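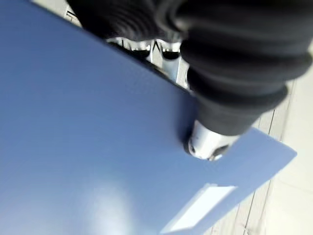
Ticket: Wrist cam soft focus at close range, bellows in view (Hedegaard arm, blue panel job)

Status: open, waiting on parts
Opened by: Beat Camenzind
Cell: Rinside line 2
Opened: 14/01/2022

Problem
Comparing the Hedegaard bellows wrist against the old Skilstead two-finger on flat panels. Skilstead was fine for view, bad for grip on smooth faces. Hedegaard grips better but the black sleeve eats the upper right of the wrist cam view and it's completely blurred. Fitting at the tip shows up, glare on the chrome. Hard to tell from the picture alone if it's touching the panel or sitting just over it. Label on the panel blows out white, no text readable, so the label check fails too.

Need to know: is this a camera mount problem, a lens problem, or do we go back to Skilstead.

Setup
Arm controller: Jarkotberg, stock settings
Camera: wrist mount, small fixed focus, set to 500 mm at the factory
Lights: overhead only, full
Part: flat blue panel, matt face, one white label near the edge

Log

1. Restarted controller and camera. No change.

2. Cleaned lens. No change, wasn't dirty.

3. Refocused to 132 mm by hand. Label edges sharper, still no text. Sleeve still a blur, expected that, it's way too close to the lens. Locked the ring with a dab of paint.

4. Dropped exposure two steps. Chrome better. Pale patch on the lower part of the panel still there but smaller. Edge finder now picks up the top diagonal edge most of the time, before it kept grabbing the sleeve rings instead.

5. Masked out the upper right in the vision tool so it ignores the sleeve. Helps until the wrist rolls past 10 degrees, then the sleeve creeps out of the mask. Tried a bigger mask, lost the panel corner. Back to the small one.

6. Swapped Skilstead back on for a check, same panel, same light, same exposure. Clear view of the corner, edge finder good. Slipped on 2 of 10 picks though. Hedegaard slipped on none. So don't want to give up the Hedegaard if we can help it.

7. Tried to use the shadow under the fitting as a height cue. Too faint with the overheads on full. Drop it unless someone wants to add a side light.

8. Touch detect from the Jarkotberg instead of vision. Works, but the default threshold is too high and it pushes the panel before it stops. Lowered it, better. Needs a proper run, only did a handful.

Reply from Hedegaard support
They say the camera bracket is the same one from the November batch and there is a longer one that moves the lens out to the side. Asked them to send it. They also asked for a raw picture with the label in view, attached at top. It's from before step 3, so factory focus and full exposure.

To do
- fit long bracket when it gets here, redo mask
- rerun 10 picks each gripper, same panel
- check cable slack with long bracket, it was tight allready at full roll
- label read: try a diffuser on the overheads before touching exposure agian
- save the Jarkotberg threshold to the job file, right now it resets on power off

Don't close this one when the bracket ships. Close after the rerun.

Beat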